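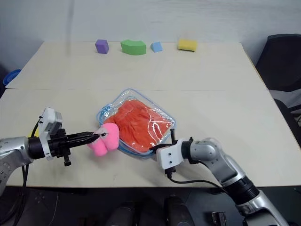
Which statistics should a small city report when applying to a smart city peer network?
Posted by Clanbridge Planning Office, 1st June

Our municipality is preparing an application to join a regional peer network for smart city development. The network asks each applicant for a short profile covering population, mobility, energy use in public buildings and digital services. We have reliable population figures for the municipality proper. The difficulty lies with the wider commuter area, which includes Rillulberg and several unincorporated settlements along the river road.

The form has one field for "inhabitants" and gives no further guidance. Residents of Rillulberg use our bus lines, our library cards and our online permit desk, but they do not vote in our elections or pay our property tax. Should they be included in the figure? We would also be grateful for advice on the digital services section. We currently offer 23 services online, although two of these still require a signed paper form to be delivered in person.

The application was first circulated to departments in February, and the departments have not reached a common view.

Kwame Korletey

The usual practice is to report the municipal population in the main field and to give the commuter area separately in the notes. Reviewers compare applicants of similar size, and a combined figure may place your city in the wrong group. If the form has no notes field, a cover letter is acceptable.

The following points may assist with the remaining sections.

Population. State the reference date and the source. A register count and a survey estimate should not be added together. If Rillulberg keeps its own register, ask for its figure in writing and cite it under its own name.

Mobility. Report ridership for the full length of each line, including stops outside the municipal boundary, and say clearly that you have done so. The network is interested in how the service is used, and the boundary matters less in this section. When our own office applied, we listed 51 stops, of which a fair number were outside the city. The reviewers asked only for a map.

Digital services. A service should be described as online when a resident can complete it from beginning to end without visiting an office. Under that definition your total would be 21. The other two may be listed as partly online. Reviewers do test these services, and an overstated total is likely to be noticed.

Energy. Report public buildings only, and include leased premises if the city pays the utility bill. Where a building is shared with a school district, give the city's share and explain how it was calculated.

I would also recommend that one department be given final authority over the text before submission. Our application was delayed for several weeks while two offices corrected each other's tables.

Stido

Include everyone. Larger cities publish a metropolitan figure all the time and no one objects. A bigger number will help when funding is discussed.

Vũ

I must respectfully disagree with the previous reply. Large cities normally publish both figures and label each of them. Publishing only the larger one would cause difficulty at the renewal stage, when the network requests per-resident spending. If the commuter area is included in the population but its budget is not, the results will appear far too low.

I agree with Kwame Korletey on the digital services definition. One further matter deserves attention. The form limits the description of each section to 696 characters, including spaces, and text beyond that limit is removed without warning when the form is saved. Please prepare the text separately and check its length before entering it. The attachment page has no such limit, and tables are better placed there.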